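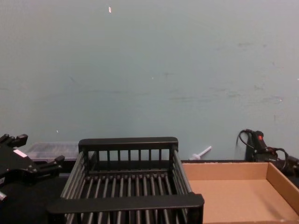
Posted by Sunil Fakir, 24 January 2018
Help > Walls and Paintwork > Marks and Stains

Grey scuffs on a painted wall behind the worktop

We moved into a rented flat in Prerville in November and I have a dark table pushed up against the wall where the dish rack lives. The wall is a pale blue-grey matt paint. It has a band of streaky grey marks to the right, above where I keep a cardboard tray next to the rack, and there are a few small white specks dotted over the rest of it. The rack is black wire with a flat bar along the back, so I wondered if the marks came from that, but I can't say for certain.

I have tried a damp cloth on one small patch. It took a bit off and left the paint looking slightly shiny. I don't want to make it worse and I don't have the name of the paint. The letting agent is Stedari and they have not answered my email. Can I clean this or does it need repainting?

renora_road

Stop rubbing. Matt emulsion goes shiny when you rub it and you can't undo that without paint. Use a soft white sponge, lukewarm water and one drop of washing-up liquid. Wring it out until it hardly drips, then dab and leave it to dry overnight before you decide anything. Try it low down first, near the table.

The white specks could be old filler, or chips showing a lighter coat underneath. Run a fingernail over one. If it is flush or raised it is probably filler that was never painted over, and if there is a dip it is a chip. Neither will wash off.

If you do end up painting, do the whole wall from corner to corner. Patches on matt paint always show, even with the right colour. And ask the agent again in writing before you open a tin - some of them charge for it.

kettle and keys

magic eraser, did ours in 9 minutes

Tikkanen

I would not use a magic eraser on matt. It is a very fine abrasive and you will get the same shine you already have, only over a bigger area. Fine on gloss woodwork.

Once the wall is sorted, pull the table out by a few centimetres so nothing on it can touch the paint. Take photos for the agent now and keep the dates with them.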